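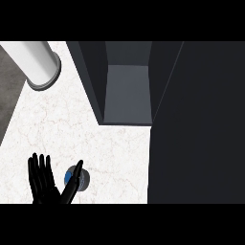

Oltaline Set-Up Guide
Section 2: Planning and Budget Before You Order

2.1 Who should read this section

Please read this section before you send the purchase order. It is written for the person who prepares the budget and for the person who will later operate the robot. In a small laboratory it can be the same person. The mechanical installation is described in Section 3 and the software in Section 4.

Oltaline is delivered by Lavar in three packages: Simulation Only, One Hand, and Two Hands. The packages can be ordered one after the other. It is not necessary to decide on the final size of your system on the first day.

Note: In this guide, "seat" means one computer on which the simulator is licensed. It does not mean one person. Several people can share a seat, but not at the same moment.

2.2 Describe the work first

Many orders are prepared in the wrong direction. First the robot is chosen, and later the people ask which work it can do. We ask you to begin with the work.

1. Write down the tasks you want the robot to do in the first year. Use one line for each task. For example: "Pick up a small flat object from a counter." "Put a container into an open cabinet compartment."

2. For each task, write the smallest and the biggest object. Small flat objects are more difficult than they look, because the fingertips must come very near to the surface. If your list has many of them, plan for the soft fingertip set (see 2.5).

3. Write the surface on which the objects will lie. Stone, steel, and painted wood behave differently under a fingertip, and the simulator has a separate friction setting for each one.

4. Mark every task which needs two hands at the same time. Opening a jar needs two. Moving a cap from one place to another usually needs one. If no task is marked, the One Hand package is enough for you.

5. Put the list in order of importance. Draw a line under the last task which you really must have. The tasks under the line should not decide the price of your system.

Keep this list. You will need it again in step 3 of 2.4 and at the acceptance test.

2.3 Begin with simulation

We recommend that every new customer begins with the Simulation Only package. The scenes of the Kitchen library have counters, cabinets, and small objects, and the black five-digit hand in the simulator has the same joints as the one we deliver. What you prepare in the simulator can be loaded later on the hardware without conversion.

1. Order at least one seat. Order a second seat if one person will build scenes while another person is recording.

2. Check the computer. The graphics card must be on the list in Appendix A. An office laptop will start the simulator, but it will be too slow for recording.

3. Plan the disk space. One recorded attempt needs up to 50 megabytes when all the cameras are switched on. Multiply this by the number of attempts you want, and then double the result. The second half is for the attempts you will repeat.

4. Plan the working time. For a simple pick-up task, 100 good attempts are enough for a first test. For a task which has to work with the object in any position, plan 1000. The cost of the person who records is in most projects higher than the cost of the seat, and it is often missing from the budget.

5. Build your own counter. Measure the real place where the robot will stand, including the cabinets, and enter the measures in the scene editor. Here you will see if the hand can reach the back of the counter and if a side panel stands in its way.

Caution: Do not accept the default counter height without a check. If the real counter is higher or lower than the counter in the simulator, the recorded attempts cannot be used and must be made again.

Note: The overhead camera view is wide and low. If the image on your monitor has black bands at the top and bottom, the recording is correct. Do not stretch the window to remove them.

2.4 Decide on the hardware

When your first task works in simulation, you can plan the hardware order.

1. Compare the list from 2.2 with your results. Cross out the tasks that failed in simulation for a reason which the hardware will not change, for example an object that is out of reach.

2. Decide between One Hand and Two Hands. The second hand can be added later. The base plate and the control cabinet are already prepared for it, and only the arm, the hand, and one cable set are ordered. The later order costs more in transport, because the arm comes in its own crate.

3. Decide on the fingertips, task by task. The hard tips last longer. The soft tips hold flat and smooth objects better, but they are a wearing part and have to be in the budget every year.

4. Decide on the camera. One overhead camera is included. For work inside a cabinet compartment you will need the side camera too, as the arm can hide the object from above.

5. Ask the person responsible for the building about the floor, the power outlet, and the door. The crate for the base does not pass through a door narrower than the width given in Appendix B. We have seen deliveries go back for this reason, and the customer pays for the second transport.

Caution: The robot must not be operated in a room where other people pass through, unless the fence kit or the floor scanner is installed. Neither of them is included in a package. Put one of them in the budget from the beginning.

2.5 Costs that are often forgotten

The price in the quotation covers the package, the packing, and one day of remote start-up help. The following positions are separate. Please go through them with your purchasing department.

Soft fingertip set. Order number 206. It contains tips for one hand. For the Two Hands package, order it two times.

Spare cable set. Not needed to start, but the delivery time is long. A hand with a broken cable stops the whole project.

Fence kit or floor scanner. See the caution in 2.4.

Test objects. Buy the real objects you want to handle, and buy several of each. Caps and lids fall down and roll away, and an object from another supplier can have a different rim.

Training. One operator is included. Every other operator is charged. Operators trained by your own people are permitted, but then the extended warranty is not valid.

Yearly seat renewal. The seat continues to work after the first year, but without new scenes and without support.

Insurance and customs. These depend on your country and we cannot calculate them for you.

Note: Claeys, our service partner, offers a maintenance contract for customers who are too far from our workshop in Trorkadthorpe. The contract is made directly with Claeys and does not appear in the Lavar quotation.

2.6 Order of purchases

If the money comes in two budget years, we suggest the following order.

1. First year: one seat, the computer, the disk, and the working time for recording. Also the measuring of the room.

2. First year, if some money remains: the test objects and the side camera. The camera can already be used to check the light in the room.

3. Second year: the One Hand package, the fence kit or floor scanner, and the fingertips.

4. Later: the second arm and hand, only if the marked tasks from 2.2 are still on your list.

Our workshop is closed for two weeks in August. Orders that arrive in this period are confirmed after the break. If your budget year ends in the summer, please send the order before.

2.7 Before you sign

Check the following points one last time.

1. The task list is written and the line is drawn.

2. At least one task from above the line works in simulation, on a counter with your own measures.

3. The number of hands in the quotation is the same as in your plan.

4. The fingertips, the cameras, and the safety equipment are in the quotation or in a separate order.

5. The door, the floor, and the power outlet are confirmed in writing.

6. The delivery address is the address of the room, and a telephone number for the driver is given.

Caution: A hand which was unpacked and mounted cannot be returned for exchange to another package. If you are not sure about the package, leave the crate closed and contact us first.

Prices are not printed in this guide. Please ask for the current price list together with your quotation.

Section 2 last changed: February 5, 2022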